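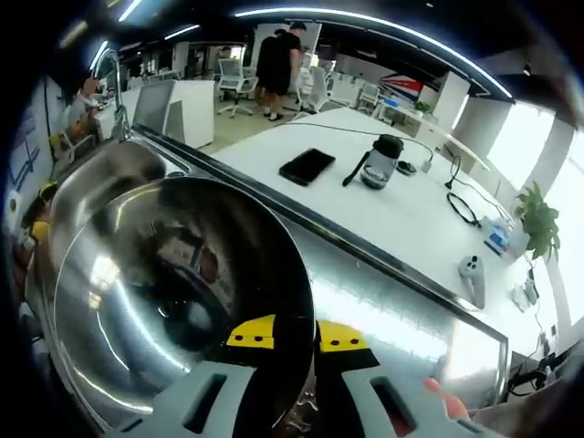 One reader of the first edition wrote to ask why a book on workplace housekeeping gives a whole chapter to the sink. Her office had a sink, she said, and people rinsed things in it, and that was the end of it. She then listed what she had pulled out of the drain strainer that February, and the list ran to most of a page.

Chapter 5
The Shared Sink

Most small offices were not built with a kitchen. A sink gets added later, wherever the water supply and the drain can be reached, and often that puts it right next to a desk or a workbench. Food, dishes, water, papers and electrical cords then share a few feet of surface. A raised steel rim may be all that divides the wet side from the dry side.

This chapter deals with sinks of that kind. It covers the basin and faucet, the items washed there, and the surface next to them. Full kitchens with a stove and a dishwasher are treated in Chapter 6.

5.1 Wet side and dry side

The wet side is the basin, the rim, and any counter that slopes or drains toward the basin. Everything else is the dry side. The line between the two should be plain to anyone who uses the room. Where there is a raised rim, the rim is the line. Where there is none, a strip of tape will do until something better is put in.

Water crosses the line in three common ways. It splashes off a curved surface held under the faucet. It drips from an item being carried to a rack or towel. It runs along the counter when the basin is overfilled.

Large round bowls cause more splashing than anything else washed in an office sink. A stream that hits the inside of a bowl follows the curve and leaves over the far edge. Set the bowl down in the basin, open the faucet partway, and tip the bowl so the water runs out toward the drain. A bowl nearly as wide as the basin should be washed with very little water in it -- a full one is hard to lift out level.

Phones, chargers and loose cables belong on the dry side, well back from the line. Coil any cable that is not in use and put it away. A closed drinking bottle can stand anywhere on the desk, but an open cup should not be left beside a cord.

5.2 Stainless steel

Steel basins and steel bowls are cleaned in the same way. Use warm water, dish soap and a soft cloth or sponge. Rinse, then dry by hand. Drying matters most on polished steel, where every drop leaves a mark once it evaporates.

Brushed steel has a grain. Wipe along it. Scouring across the grain leaves scratches that do not come out. Steel wool should not be used on either finish, as bits of it stay behind and rust.

5.3 A case: the Flurkwood office

Flurkwood rents 618 square feet on the second floor of a converted warehouse. The sink stands at one end of a long work surface. When the company moved in, washing was left to whoever got to it, and dishes stayed in the basin overnight. Two changes were made. The basin had to be empty by closing time, and the 40 inches of surface nearest the sink were kept clear of equipment. The first rule took hold within a week. The second was harder to keep, and it is taken up again in Section 5.6, along with the floor plan.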